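Export licence for demining equipment passing through a third country

Esitz
Our association intends to send 20 refurbished mine detectors to a partner organisation abroad. The consignment will cross one country which is under a partial arms embargo, although the goods will not be unloaded there. The carrier, Clulance, has asked for a transit permit in addition to the export licence. Is this a legal requirement, or the carrier's own rule? The value of the goods is more than 2,000 euros.

Vasylenko
Both may apply. Detectors of this type are often listed as military or dual-use goods, and many states control transit as well as export. The embargo text should be read first, as some contain an exemption for humanitarian demining - it is seldom automatic and must normally be requested in writing.

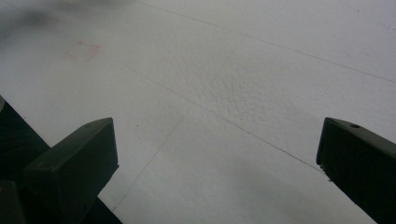 Vol. 20, No. 82

The request should name the end user and the full route. A signed end-user certificate should be attached. Applicants are advised not to book transport until the transit authority has replied. In our own case, submitted in November, the reply took 70 days.

Bramotmont
We sent similar goods by air and were not asked for a transit permit. The rules may have changed. Please ask the licensing office.

Esitz
Thank you. The exemption has been requested and the booking is on hold.

Related items
End-user certificates: who may sign
Dual-use lists and older equipment
Embargoes and humanitarian exemptions
Returning goods after a refused licence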